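Biltau gripper build, notebook, December
Wrist view in the simulator, orange ball on the patterned tabletop, finger at lower left.

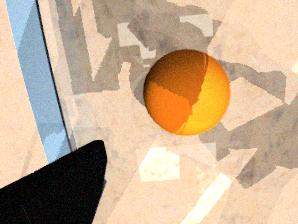 Shadow settings
Shadow edges on the ball are stair-stepped. The color threshold splits it into separate blobs: the dark cap, the mid orange and the bright yellow-orange side. The centroid then goes to whichever blob is largest. Raised shadow map size one notch, no change to the blob count. Widened the hue window by 9 and dropped the value floor – one blob in 7 of 11 seeds. The other four pick up peach from the tabletop texture.

Tabletop texture
Keeping the camouflage pattern for now. Gerardo Cocco wants a plain gray top until the grasp works. My view is that the bench at Stetcombe is no cleaner than this, so we may as well deal with it here. Left both as options in the Sala config, pattern on by default.

Finger
Black mesh is still the old one with the blunt tip. The printed part is 9 mm shorter. Collision shape has to be redone to match, otherwise the approach height is wrong on the real arm.

Run log
15:25 – restarted with seed list fixed, file 1525 in the Trullari folder. Do not overwrite.

To do
Fit a circle to the blob outline and drop the centroid.
Swap finger mesh, recheck approach height.
Ask Gerardo which servo horn he used on the left side.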